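Review: Staltix hand-held gripper pair, second revision
Posted November 8, 2021

We bought the Staltix pair to collect cloth handling demonstrations at our Oltotthorpe site. One unit developed a fault that I would class as a safety matter, and the maker's reply was slow, so the review is mostly taken up with that.

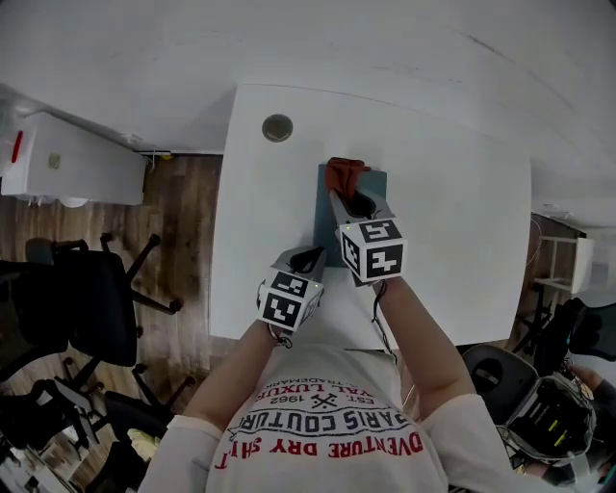
Our work is small textiles on a table: pick up, flatten, fold, put down. The operator wears nothing heavier than a wrist strap and holds one gripper in each hand. The marker cube on each unit is tracked from above, and finger opening is logged by an encoder inside the grip. Tracking was good from the first day. Cubes stayed square to the body and did not need recalibrating between shifts.

The fault is in the trigger return. On the right-hand unit the spring began to hang up near full closure. The operator would let go of the trigger and the fingers would stay shut on the cloth. The log, meanwhile, showed them open. We found it at episode 1167, when Zuzana Trnka compared the encoder trace with the video and the two disagreed. Going back, we had to throw out 40 episodes.

Bad data is a nuisance. The larger concern is that a person's reflex with a stuck gripper is to pull the fingers apart with the other hand, and the spring then lets go without warning. Zuzana got a pinched thumb. No broken skin, but it went in the incident book and we stopped using the pair until it was looked at.

With the cover off, the cause was plain. The return spring sits in an open channel beside the finger slide, and lint had packed in behind it. Towelling is worse than woven cotton. There is no seal or wiper, and the manual does not mention cleaning at all.

Staltix took 3 weeks to answer and sent a replacement spring of the same design. We have since cut a felt wiper ourselves and vacuum the channel at the end of each day. The fault has not come back. We also check the logged opening against a gauge block before each session, which takes two minutes.

For comparison, the Emine grippers we used before are heavier and drift more, but the spring is enclosed and they never jammed. I have not tried the Fikre model.

Tracking: very good. Comfort: good, though the cable tugs on long reaches. Mechanical design: poor for anything that sheds fibre. If you handle rigid parts, buy them. For cloth, wait for the sealed version Staltix has promised for December, and ask to see the channel before you pay.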